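About Sistitz

Sistitz prepares and checks assembly instructions for small household furniture supplied in parts: stools, low tables, children's seating and frame units with push-fit or screwed legs. The work is done for importers and retailers who receive goods with a parts list and little else.

The office opened with 8 furniture items on its books. The present register holds 125, of which 118 have a released instruction sheet. The remainder are awaiting replacement parts or a decision from the supplier.

Scope of work

Each item is unpacked, identified against the delivery note and laid out. The order of assembly is then set down step by step. Leg joints take up most of the time. A leg that enters its socket at a slight angle may feel seated when it is not, and the sheet has to state how the correct position is recognised.

Items are assembled upside down or on one side where the design allows. A padded or cloth surface is used under finished faces. White parts show marks readily and are handled on clean fabric.

Sheets are issued in two formats. Vullum is the folded leaflet packed with the goods. Amano is the longer version kept by the retailer's service desk, with spare part references and the dismantling order. Leg and socket dimensions are stored separately in the Umine list, which was last reissued in December.

Dismantling is treated as a task in its own right. Where a leg cannot be removed without tools, the leaflet says so on the front panel.

Enquiries about an existing sheet should quote the item number and the issue letter printed beside it. Samples are accepted between 9 am and 4 pm at the side entrance. Loose fixings should be bagged and labelled before dispatch.

White furniture and parts on the dark work surface
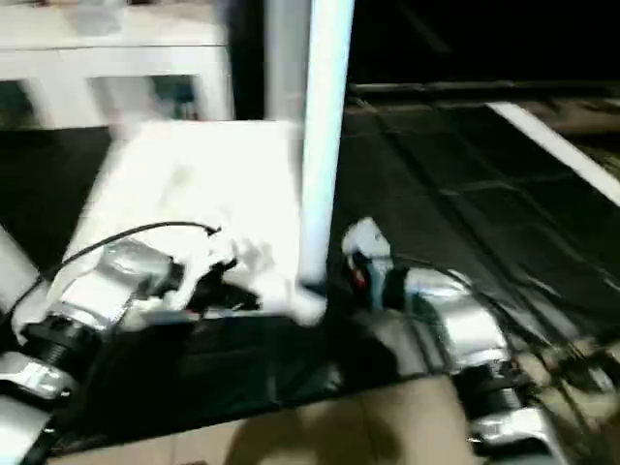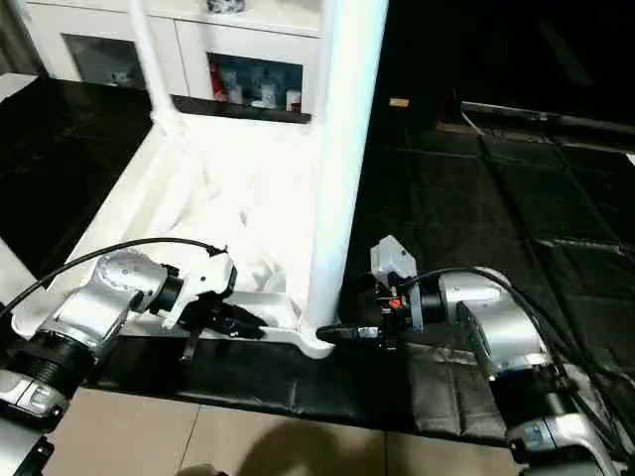
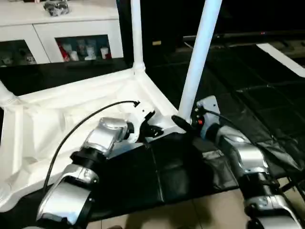
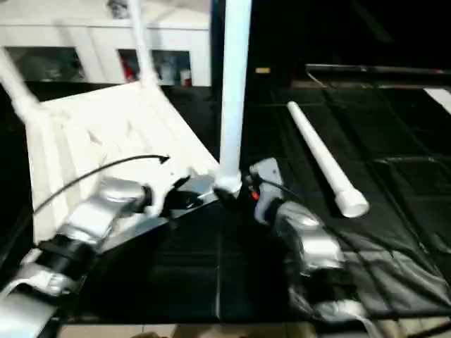
Reading time: 2 minutes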